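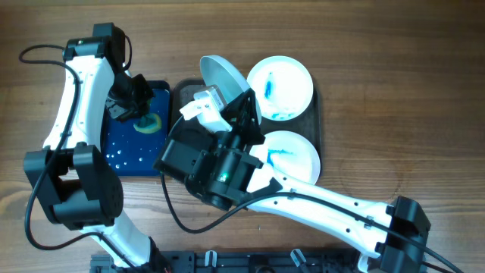

Figure 1. Trays and round dishes on a wooden table.

Smaller Plates, Less Waste? A Study of Leftover Food in the Starkovora Canteen
Project report, submitted 20 May 2026

1. Introduction

In our school in Sturkus every student can eat lunch in the Starkovora canteen. The food is good and the price is fair, but a lot of it goes back to the kitchen and then to the bin. I noticed this already in my first year, when I helped to clear the tables after lunch. For my project I wanted to find out if the size of the plate has an influence on how much food is left over.

I had read in a textbook on nutrition that people often fill the plate they are given, and that they decide how much to take before they know how hungry they are. I did not know if this is also true in a canteen where students serve themselves and are in a hurry. The question of my report is therefore simple: if the large plates are replaced by smaller ones, will the students leave less?

2. Method

The study was made in April and had 24 lunch days. On the first half of the days the canteen used its normal large plates. On the second half it used smaller plates, which the kitchen had in a cupboard from an earlier supplier, Gostero. The menu was repeated in the same order, so each meal was served once on large plates and once on small plates. Students were allowed to come back for more food in both parts.

Leftover food was scraped into a bucket at the return window and weighed after lunch. Bones, fruit peel and paper napkins were put in a different bucket and were not weighed. Drinks and soup were also left out, as I did not find a clean way to collect liquids. The lunch break is 45 minutes, and I stood at the window during all of it.

To compare the days I divided the weight of the leftovers by the number of meals sold, which I received each day from the cash desk. I also put out a short paper form with questions about the size of the portion, the taste and the time to eat. I collected 200 completed forms.

3. Results

On most days with small plates the leftovers per meal were lower than on the matching day with large plates. The difference was clearest for pasta, rice and potatoes. For salad I could see almost no change, perhaps for the reason that salad is taken in a separate bowl, and the bowls stayed the same during the whole study.

There were 2 days which did not follow the pattern. Both were fish days. The leftovers were high with both plates, and on the forms many students wrote that the fish was dry. It seems to me that a small plate does not help when people do not like the food.

More students came back for a second portion when the plates were small. This made the line longer, and some wrote on the form that they did not have enough time. One student wrote that the small plate "looks like a plate for a child," and I think this opinion was shared at several tables.

4. Discussion

The results agree with what I expected, but they must be read with care. The small plates always came in the second part of the month, when the weather was warmer, and it is possible that students eat less on warm days. It would be better to change the plates every day, but the kitchen could not do this. My standing next to the bucket was a problem too — some students saw me and finished their food.

I recommend that the canteen keeps the smaller plates for pasta and rice dishes and opens a second serving point near the door for those who want more. The fish recipe should be looked at separately.

We use cookies to improve your visit on this website. By continuing you accept our cookie policy. Accept | Settings

5. Further work

If I could repeat the project, I would weigh the food which is taken and not only the food which is left. I would also like to ask the younger classes, who eat earlier and are almost missing from my forms. The weighing tables and the empty form are kept in the school folder "Wi" and can be used by next year's students.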